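May 20, 2022 – key pickup, bench 2

Continuing the small-objects set for Hurngate. Fadwa reset between takes, I drove. Same white desk as in March, panels left where they were. We want 250 good takes of keys and fobs before moving on to anything softer.
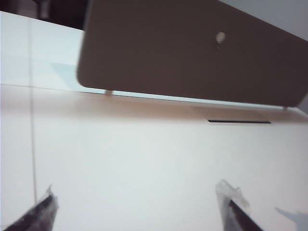
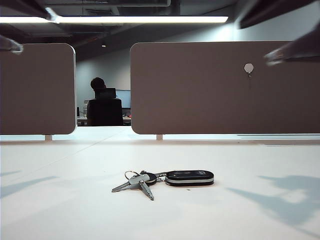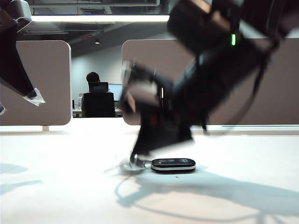
Stopped at 109 kept. The ones I threw out were mostly me closing too early, plus a few where the recorder dropped the wrist stream. Celeste wants failed grasps saved in their own folder from now on – fine, but they need a tag or they will end up in training again like the Estmont batch.

Start poses are too much alike. Next session, turn the object before every take and use the left third of the desk more. I also rush the last bit of the approach, so cap the speed there.

To do:

- rename today's takes to the Hurby scheme
- check clock offset between wrist and fixed views
- pull up to 20 takes for Celeste to look over
- ask Fadwa if the pads from Vilela have shipped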